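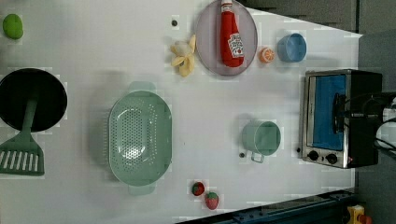
Grade the Log, Not the Demo

Our robotics course ends each January term with a demo day. Teams get 11 minutes, the arm moves some toy groceries around a table, parents clap, and the grade is mostly set by what happens in those minutes. I have taught the course with Carola Fuchs for long enough to think this is the wrong thing to grade.

A demo is one sample. A team whose program works four times in five will fail on stage one year in five, and a team whose program works half the time has an even chance of looking perfect. We would not accept that from a student measuring a spring constant. We accept it here since it makes a good afternoon.

Last term I asked the teams to keep a log of every attempt: start position of each object, command given, result, and who touched the table. The kitchen task was the same for all of them. Put the ketchup on the plate, leave the fruit alone, return the arm to home. Together they logged 1476 attempts. Nkrumah Eshun's team wrote down 133 of those as "operator moved object," and that column taught me more about their work than their demo did.

Toy food is a good test set for this. A ketchup bottle on its side has a long axis, so an error in wrist angle shows up at once. A strawberry is small and close to the table, and a team that has set its table height badly will find out there. A banana has no convenient center. None of this needs costly parts, and the whole set fits in a drawer.
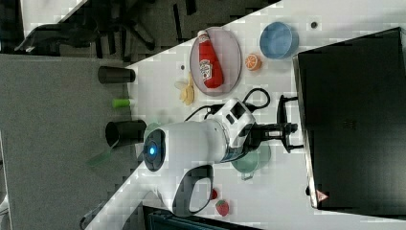
The usual objection is that students will invent entries. Some will. Shiela Evangelista handles this by picking a line from the log and asking the team to set it up again in front of her. It takes a few minutes per team and she has had to reject one log. Snežana Đorđević raised a better objection – that logging eats lab time – and she is right. Her section lost nearly 80 minutes to it over the term. I would still make the trade.

My proposal for next year is simple. Keep demo day and give it a tenth of the grade. Put half on the log and the rest on a short report in which each team names its most common failure and says what it tried. Mirjana Lazarević has offered to run her section this way first, using the same table and the same task, and I will post her grading sheet when she has one.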